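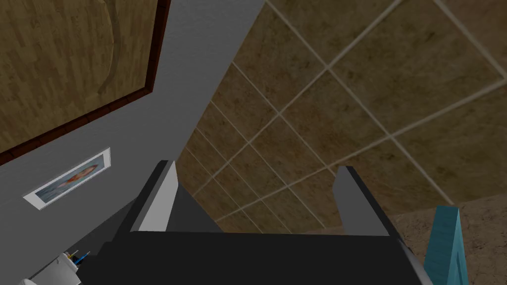 Aceite Gament para madera interior
Lata de 343 ml
Fabricado por Chala. Distribuido por Gullmont
Ref. 3000

Disponible en natural, miel y nogal claro

Si ha llegado hasta aquí buscando algo para devolverle la vida a las puertas de casa, a un aparador heredado o a esa encimera que lleva tiempo pidiendo cariño, le damos la bienvenida y le pedimos un poquito de paciencia, que nos gusta explicar las cosas con calma. Gament es un aceite de acabado para madera de interior. Se aplica con trapo, deja un satinado muy suave y permite que la veta se siga viendo y tocando, que al fin y al cabo es lo bonito de tener madera en casa.

Empezamos a venderlo en la tienda por empeño de Eyerusalem Alemneh, que lo había usado en su propia cocina y no paraba de hablar de él a la hora del café. Trajimos unas cuantas latas para probar y desde entonces no ha faltado en la estantería (bueno, un diciembre sí nos quedamos sin el tono miel, y todavía hay clientes que nos lo recuerdan).

Qué tono elegir

El natural es el más discreto. Calienta un poco el color, como cuando se pasa un paño húmedo por la tabla, y va bien en roble, haya y fresno. El miel lleva una pizca de pigmento dorado y favorece mucho a las maderas claras que se han quedado pálidas o grisáceas. El nogal claro tiñe de verdad, así que conviene probarlo antes en la parte de atrás de un cajón o en el canto inferior de una puerta, y mirarlo tanto de día como con la lámpara encendida.
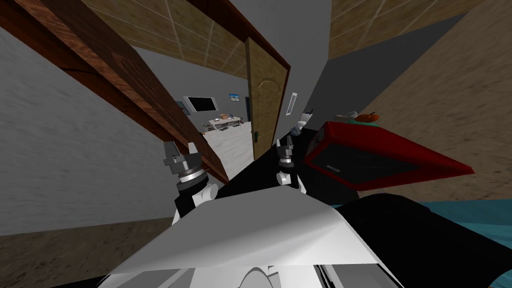 Los marcos merecen un capítulo aparte, y casi siempre se dejan para el final, cuando ya no queda ni aceite ni ganas. Nuestra recomendación es hacerlos los primeros, con una capa fina y el trapo bien escurrido, insistiendo a la altura de la mano, que es donde se acumula la grasa. Si el suyo es marrón, como el marco de puerta que se ve en la imagen, pruebe el nogal claro en un rincón poco visible antes de decidirse; sobre un fondo ya oscuro, el natural a veces basta y le ahorra el susto de pasarse de tono. Y proteja la pared con cinta de carrocero, por favor. El aceite en la pintura plástica deja un cerco muy antipático.

Cómo se aplica

La madera tiene que estar limpia, seca y sin barniz. Si queda barniz antiguo, el aceite no penetra y se queda pegajoso en la superficie, y de ahí vienen casi todas las llamadas que recibimos. Lije con grano 120 y termine con grano 180, siempre a favor de la veta, y retire el polvo con un paño apenas humedecido.

Remueva bien la lata, sobre todo en los tonos con pigmento. Extienda poca cantidad con un trapo de algodón, deje reposar 45 minutos y retire todo el sobrante con otro trapo limpio. Todo quiere decir todo: si pasa el dedo y resbala, siga frotando. La segunda mano se da al día siguiente, de la misma manera, y el acabado alcanza su dureza definitiva a los siete días. Mientras tanto se puede usar el mueble con delicadeza, sin vasos mojados encima ni manteles de plástico.

Una advertencia importante: los trapos empapados en aceite pueden calentarse y arder solos si se dejan arrugados. Extiéndalos al aire libre hasta que estén rígidos, o sumérjalos en agua antes de tirarlos.

En puertas de armario y piezas grandes lo ideal es descolgar la hoja y trabajarla tumbada sobre dos caballetes, con los herrajes quitados y guardados en un bote.

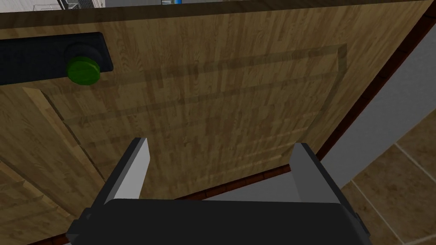

Cuando descolgarla no es posible, trabaje de arriba abajo, por franjas, y repase enseguida los cantos, donde el aceite tiende a juntarse y gotear. En los tableros alistonados verá que unas tiras absorben más que otras; es normal y con la segunda mano se iguala bastante.

Mantenimiento

Para el día a día, agua templada y una gota de jabón neutro. Nada de amoniaco ni de estropajos. Cuando note la madera áspera o apagada, dé una capa muy fina sin lijar y la verá revivir.

Opiniones de clientes

Sumeya Mersha: Tono miel en un aparador de pino. El color, precioso. El olor dura un par de días, yo dejé la ventana abierta y ya está.

Dagim Weldu: Buen producto, aunque la tapa cuesta de abrir. Le quito una estrella por eso.

Envíos y consultas

Enviamos desde nuestro almacén de Sesport. Si duda entre dos tonos, escríbanos con una foto de la madera a la luz del día y pregunte por Liya Hadgu, que le contestará encantada.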